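Skevley sink, tap and sponge set
Home > Washing up > Sinks and sink sets > Skevley

Dark grey stainless steel undermount sink, tall chrome tap, strainer for the plughole, and the sponges to keep it decent. Sold as a set or in bits. Price for the full set is £329, worktop not included, fitting not included (see further down, please read it before you ring).

In stock at time of writing. Page last updated 13/03/2026.
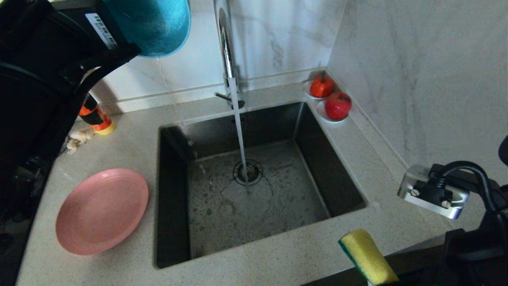
Drestunar Washing Up & Small Kitchen Department

The sink goes under the worktop, so no rim on top to catch crumbs. You wipe straight off the counter and into the bowl. Shown with a pale speckled top and marble-look splashback, which is what most people seem to put it with. Goes with darker tops too but you lose the edge a bit.

What's in the set
Skevley bowl, dark grey stainless steel
Tap, chrome, high curved spout, short lever on the side
Round metal strainer for the drain
Clips and sealant for under the worktop
Sponge pack, mixed (see Sponges)
Fitting sheet, one page, both sides

What's not in the set
Waste pipe. Trap. Flexi hoses if your old ones are past it. Plates, saucers, bottles and the fruit, obviously.

The bowl
One bowl, no drainer. If you want a drainer you want the Zulton instead, different page. Depth is generous, a big roasting tin will go in at an angle but not flat. Flat bottom with a slight fall to the drain. Grey finish shows water spots less than bright steel, shows limescale more. Swings and roundabouts. Bits of food do sit on the bottom if you only give it a quick rinse, so chase them round with the sponge and empty the strainer after.

Please don't use wire wool on it. We get asked for replacement bowls for exactly this and its not covered.

The tap
Tall curved spout, plenty of room under it for a stockpot or a bucket. Lever can go on the left or the right, you choose when fitting. Left is how ours is. Turned down low you get a thin steady stream straight to the drain, turned right up it will splash, so ease it on. Works on normal mains pressure. Low pressure systems (tank in the loft) can be slow on the hot side, ask first.

Needs one tap hole behind the bowl. If your worktop is being cut new, tell the cutter you want the hole at the back in the middle. If it's already cut somewhere else, measure before ordering.

Sponges
Two sorts in the pack.

The teal-blue one is the fuzzy one. For plates, cups, plastic tableware, anything that scratches. Holds a lot of suds. Takes a good squeeze to empty it.

The yellow one is the wedge. Comes to a narrow end, broad at the other, open texture. This is the one people come back for. Narrow end gets into corners and round the foot of the tap, broad end does the flat of the bowl.
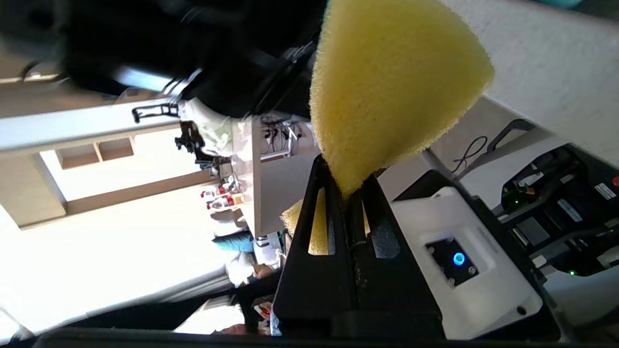 Hold it by the narrow end for the big wipes, and turn it about for the fiddly bits. Sounds obvious but it does make a differnce to how long it lasts. Pinching it in the middle every time is what splits it.

Yellow wedges can be bought on their own, pack of 4, or a trade box of 19. Odd number, yes, it's how the box packs. Order code for the wedge is 2,683 without the comma if you're typing it in the search box, or the search won't find it. We have asked for this to be sorted.

Looking after them
Rinse, squeeze, stand on end. Don't leave in the bottom of the bowl.
Not for the oven or hob while hot.
No bleach on the teal one, it goes a funny colour.
Either can go on the top rack of the dishwasher. Not with anything greasy.
Chuck when it starts to crumble or smells, whichever comes first.

Trade and shared kitchens
Plenty of these go to workplaces and tea points, and places where the sink gets used by lots of people who are all in a rush. Suggest one wedge per sink and one spare in the cupboard. Keep the teal ones for crockery only and the yellow for the bowl and worktop, then there's no argument over which is which. A lot of sites do this by colour anyway.

If you're buying for more than one room, order the sponges together and the sinks separate. They leave from different shelves and a mixed order gets held up waiting for the bowl.

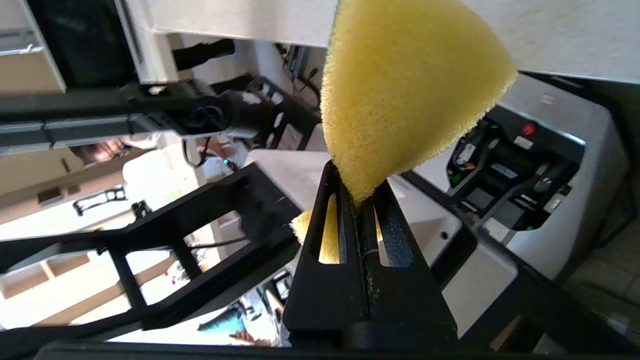 Delivery on bowls is kerbside, flat box, two people is easier but one can manage. Sponges come in the post. Check the box for dents before you sign. If it's dented say so on the slip and send us a photo the same day.

Fitting
Undermount means it is held from below, so the worktop has to be solid. Stone, quartz, solid surface, all fine. Not laminate on chipboard, the cut edge swells. We will not take returns on a bowl that has been fitted to laminate.

Dry fit first. Sealant on, clips up, leave overnight, then connect. Don't hang off it and don't fill it till the morning. Full steps on the sheet.

Extras that go with it
Segura dish plate, round, plastic, shallow rim. Several colours
Segura saucer, small, white, handy by the sink for rings or a scourer
Replacement strainer
Spare lever for tap (chrome)
Clip bag

Questions we get a lot
Can I have the tap in black? No, chrome only in the set. We may have black by December, don't hold us to it.
Will the strainer fit my old sink? If it's a standard size waste, yes. If it's an older small one, no.
Do you cut worktops? No.
Can I swap the teal sponges for all yellow? Yes, put a note on the order, no charge.
Is the Skevley bowl the same as last year's? Same bowl, new clips. Old clips don't fit the new bowl so dont reuse them.

Returns
Sinks: unused, in the box, all clips present. Taps: same, and not if it's been plumbed in. Sponges: unopened packs only.

Set, bowl only and tap only are all on the drop-down. Choose lever side at fitting, no need to tell us. For trade boxes use the trade form, not the basket, the basket only goes up to single packs at the moment.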